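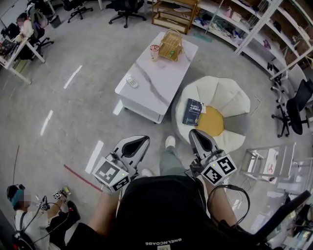 Fig. 2. Hand-held grippers with marker cubes, in use at a coffee table.

Week notes: what does a pair cost us?

Okay, budgets! I know, you signed up for robots, but someone has to fill in the order form, and this term it's you. Start with the grippers, and price them as pairs, one for each hand. The Dreltik quote came in at $454 a pair, cables extra. Imhof was cheaper until I added shipping (always scroll down to shipping).

Now the stuff people forget. Printed markers get scuffed, so put in a line for spares; I used $69 for the term and spent nearly all of it. Headsets go on their own sheet, please. Furniture I'd get secondhand, casters if you can find them, and leave about 118 square feet of floor per team or you'll be bumping elbows all afternoon.

For the Jinari plan, work out two teams first, then four, and tell me which lines double and which don't. Trisex price lists are in the course folder. Drafts are due in June, one page, totals at the bottom.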